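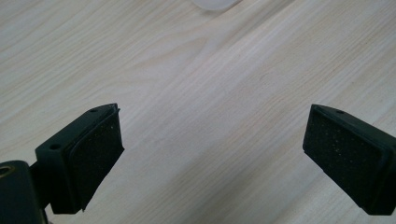 Raili Toivonen
Redactora de la sección «¿Seguro que sí?», para lectores de 9 años en adelante

¿De verdad es madera tu mesa?

Alguien te dice: «Cuidado, que esa mesa es de madera». Y tú te lo crees, porque tiene rayas. Yo no me lo creo tan deprisa. Las rayas se pueden imprimir, igual que se imprime un gato en una camiseta, y la camiseta no maúlla.

Mira el tablero claro de la foto. Tiene vetas finas, muy juntas, que van en diagonal, unas casi blancas y otras más tostadas. ¿Es madera? Puede ser. También puede ser una lámina que la imita. Con una foto sola no me atrevo a decirlo, y desconfío de quien se atreva. Para salir de dudas hay que tener la mesa delante, agacharse un poco y tocarla.

Primero, ¿qué son las vetas?

Un árbol engorda cada año un poquito. En los sitios donde hay estaciones frías, en primavera suele crecer rápido y hace madera más clara. Hacia el final del verano crece despacio y en muchos árboles la madera sale más oscura y apretada. Una parte clara y otra oscura, un año. Si cortas el tronco como si fuera un salchichón, ves círculos: son los anillos. Si lo cortas a lo largo, esos mismos círculos se convierten en rayas y en curvas. Eso son las vetas.

Te habrán contado que contando las rayas de una mesa se sabe la edad del árbol. Pues no. Una tabla es un trozo, y un tablero puede estar hecho con varias tablas pegadas, de árboles distintos. Para saber la edad hace falta el tronco entero, del centro a la corteza, y aun así hay anillos que engañan: en un año muy raro un árbol puede hacer dos, o ninguno que se vea. Yo conté una vez los de un tocón y me salieron 203. Volví a contar y ya eran menos. No pongo la mano en el fuego por ninguno de los dos números.

Entonces, ¿qué es la lámina?

Muchas mesas llevan por dentro un tablero de virutas o de fibras de madera prensadas con cola. Por fuera se les pega una capa fina. A veces esa capa es madera auténtica, cortada en hojas delgadísimas, y se llama chapa. Otras veces es papel con un dibujo de vetas, cubierto con una resina dura: eso es el laminado. Los dibujos son muy buenos. Por eso «a mí me parece madera» no me sirve como prueba.

Pistas para investigar

El canto. Ponte a la altura del borde de la mesa. En la madera maciza, las vetas de arriba continúan de algún modo por el lado. Si en el canto hay una tira pegada y el dibujo se corta de golpe, sospecha. Con la chapa también pasa, así que esta pista dice «no es maciza», y nada más.

La repetición. Busca una marca rara, un nudo o una curva con forma de ceja. Luego busca otra idéntica. El papel se imprime con un rodillo o una máquina que repite el dibujo. Si encuentras dos curvas exactamente iguales, con la misma motita al lado, casi seguro que es impresa. Si no las encuentras, no has demostrado lo contrario: quizá la mesa es más pequeña que el dibujo.

El tacto. Cierra los ojos y pasa un dedo despacio. Hay maderas en las que se notan los surcos. Pero una madera bien lijada y barnizada puede ser lisa como un plato, y hay laminados con relieve hecho a propósito. Es la pista que menos me convence.

La parte de abajo. Métete debajo con una linterna. Si arriba hay vetas y abajo una superficie lisa de otro color, o se ven virutas apretadas, ya tienes algo bueno que apuntar.

¿Y el color?

Tampoco te fíes. Hay madera blanqueada, teñida o pintada con una capa tan fina que deja ver las vetas. Un tablero crema puede haber sido más oscuro antes de que alguien le pasara la brocha. Además, la luz cambia mucho las cosas: la misma mesa parece más blanca en la zona más iluminada y más tostada en la sombra. Compruébalo en casa por la mañana y otra vez al anochecer.

Lo que no vale

Rascar con una llave, pinchar con un compás o echar agua «a ver si se hincha». Puedes estropear la mesa, y un arañazo pequeño ni siquiera aclara siempre el misterio.

Para tu cuaderno

Elige tres muebles de casa. Apunta en cada uno qué pistas has encontrado y escribe al lado «madera maciza», «chapa», «laminado» o «no lo sé». La última respuesta se puede usar todas las veces que haga falta. Después pregunta a un adulto qué cree él, y pídele que te enseñe en qué se basa.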